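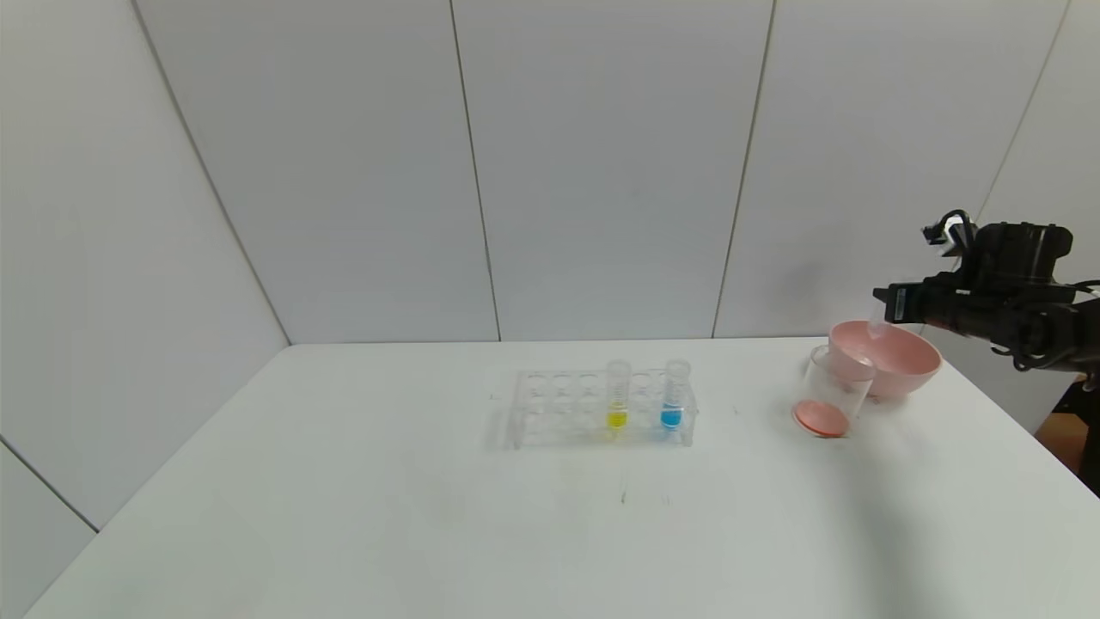

Rights and permissions notebook, protocol archive clearance

Carrying on from the last entry, which stopped in the middle of the Dralumard reprints and should have stopped sooner. The spreadsheet says we have 991 items in the archive. The folder says 964. I spent the morning on the difference, and most of it is things we list twice because someone once typed the title with a colon and someone else typed it with a dash. The rest are items we have a license for and no copy of. We have been paying to be allowed to use documents we can't find.

Sorted the duplicates by publisher and then by year. Do not sort by title, the leading "The" is treated three different ways.

Main job was the Brastance agreement. The renewal quote covers 3000 page views a year across the whole group, and "page view" is defined in a schedule that is not attached. The schedule is referred to four times. I wrote to ask for it and got back a very friendly email with the agreement attached again. Same file, same missing schedule. Wrote again.

Things to settle before anyone signs:

Does a printout pinned above a bench count as a copy, a display, or both? The old agreement says "internal reproduction for reference," and I would be happy with that. The new one says "authorized rendering," a phrase I have now read enough times that it has come apart in my hands.

Can we send a single article to an outside partner who has asked for it by name? Old agreement: yes, on paper. New agreement: silent. I am not treating silent as yes. We did that with the Owen handbook and had to write a letter.

What happens to what we've already saved if we let it lapse? Clause 2 says we may keep it. A later clause says we must delete it within a month. I've marked both in yellow and put them side by side in the margin so they can look at each other.
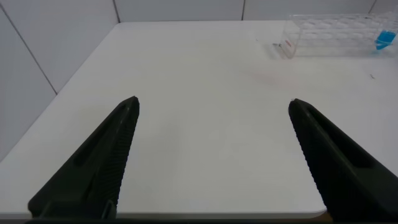
Rernness, 25th November

Schedule arrived. It is one paragraph long. A page view is "any access to a page or part thereof," so scrolling back up to check a footnote costs us again. On that reading the quota would be gone by May, and most of it would be me. Asked for "document" in place of "page." They said they would take it to their side of the house. I don't know what's on that side of the house.

Went through the figures we want to reuse in the training manual. Three lots:

Diagrams drawn here from scratch. Ours, no clearance needed. Add a line with the year and leave it.

Diagrams redrawn from somebody else's. The file names all say "original," and they mean it in the sense of "originally someone else's." Changing the arrows to blue doesn't make a new work. If it follows the source closely, ask for permission and credit it. If what we want is only the data, pull the numbers and plot them again in our own layout, then cite where the numbers came from.

Diagrams with a Creative Commons label. Check which one. Two of these are marked noncommercial, and we charge outside people for the course. I know it barely covers the sandwiches. It's still a fee, so I've pulled them until we hear from the authors.

Also found a permission letter for the Dralumard tables, which cheered me up until I read it. It covers the first edition of the manual, in print, in English, for the United States. We are on the fourth edition, it lives on a web page, and anybody can open it from anywhere. New request drafted. I asked for all formats and all future editions this time, with a note that I'd take "this and the next" if all future ones makes them nervous.

Naming rule for permission letters from now on: publisher, title, year granted, year it runs out. No more "permission FINAL signed (use this)." There are two of those and they disagree.

Still open: Brastance wording, the Owen apology (no reply, possibly a good sign), and whether the poster in the corridor needs a credit line. Looked at the poster. It has one already, for the wrong publisher. Label printer is out of tape, so it stays wrong over the weekend.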